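3.2 Wrist Camera Mounting and Upkeep

The pillow-tidying cell consists of one upper-body platform with two arms, a head camera, and a small camera at each wrist. Each arm ends in a black multi-fingered hand. The work area is a carpeted lounge with a sectional sofa, and the objects handled are throw pillows. All control software runs under Widico, which also stores the calibration for each camera and records when it was last changed.

Most of the upkeep time in the cell goes to the wrist cameras. They sit close to the hand, and anything soft that is pressed toward the palm comes within the near focus limit of the lens. The picture then carries little information on grasp quality, although the outline of the housing stays usable as a reference for checking that the mount has not shifted.

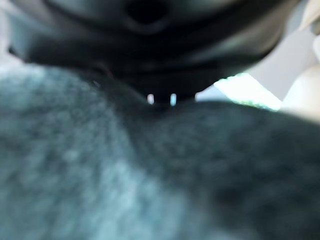 Flarkel Group, Department of Mechanical Engineering

In such a wrist view, dark gray fuzzy material takes up the lower part and the black curved housing lies across the top. The upper contour of the material is a soft ridge, and no seam or label can be picked out. Two small bright slits show in the dark recess between housing and material. We do not use bright details of this kind as calibration marks, as they may be light passing through a gap or a reflection from a glossy feature, and neither is stable when the room lighting changes. The reference is taken from the curved edge of the housing alone.

The mount is a Greltix clamp held by 4 screws. The screws are tightened in a cross pattern with the arm parked and the drives off. After tightening, the housing edge is compared with the stored reference. If it differs by more than 5 pixels at any point, the clamp is loosened and seated again. If it differs by 2 pixels or less, the stored calibration is kept. Values in between lead to a new calibration with the printed target, without touching the clamp. The lens is wiped with a dry cloth before each comparison, and lint is removed from the finger joints with a soft brush. Solvents are not used near the rubber parts.

The camera cable is checked at the same stop. It runs from the wrist along the forearm and needs enough slack for full wrist rotation in both directions. A cable that is too tight pulls on the connector and produces dropped frames, which Widico reports as a timing fault on the camera. During the study, the log reached 2898 grasp attempts. Timing faults were traced to the connector before any other part was replaced.

3.3 Start Pose and Floor Layout

Before a run, the platform is placed beside the sofa so that the head camera covers the floor along the base as well as the seat. Both hands must be visible at the lower edge of the head view with the fingers open. A hand that is missing from the view points to a wrong start pose or a head tilt error, and the run is not released until this has been corrected.

Pillows are laid out on the floor and on the seat. In the layout of Figure 2, an off-white pillow lies flat on the carpet and a teal blue one leans against the side of the sofa at its far end, with another teal blue pillow on the seat.
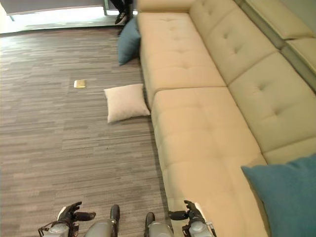

Figure 2. Head camera view along the beige sectional sofa, with both hands at the lower edge.

The plank pattern of the carpet tiles gave false edges in the floor segmentation supplied with the Tesfamariam planner. We raised the edge threshold for the floor region and left the value for the sofa unchanged. The threshold is stored with the head camera calibration and has to be entered again whenever that calibration is replaced.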